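Perguntas frequentes: a pinça de dobrar na lavandaria Poneton

O meu posto vai acabar?
Não. Os 8 postos da sala de dobragem continuam. Muda a distribuição das horas: menos tempo a dobrar, mais tempo a verificar costuras, nódoas e botões.

Quem ensina a pinça?
As próprias pessoas da dobragem. Cada uma leva a pinça na mão e faz com ela os gestos que já conhece. As gravações ficam no sistema Plulton, sem som e sem nome.

Com que roupa se começa?
Com camisolas e toalhas. As malhas são mais difíceis, porque o tecido cede e as mangas não ficam onde as deixamos. Primeiro dobra-se uma manga sobre o corpo da peça, depois a outra.
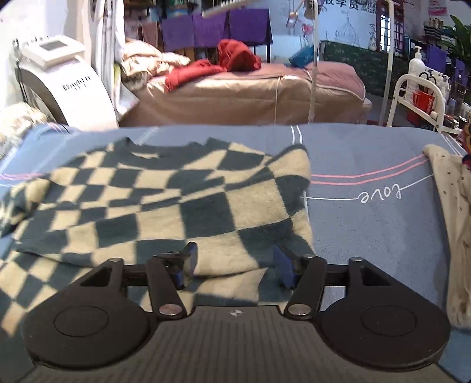
Camisola de malha aos quadrados, com uma manga dobrada sobre o corpo.

Quantas peças devo gravar por turno?
Até 100. Não existe prémio para quem faz mais, e também não existe castigo para quem faz menos.

A pinça é pesada?
Depois de uma hora sente-se no pulso. Por isso pedimos troca de mão ou pausa. Quem já teve tendinite deve avisar antes e fica com outra tarefa.

Posso recusar?
Sim, por escrito ou por palavra, até ao fim de dezembro. O horário e o salário ficam iguais.

E se a pinça avariar?
Pouse-a na bancada, não abra a tampa e telefone para a oficina Lazarević, extensão 170.

As outras lavandarias vão ter o mesmo?
Por enquanto só a de Dindanberg.

Página revista em 13 de julho de 2021.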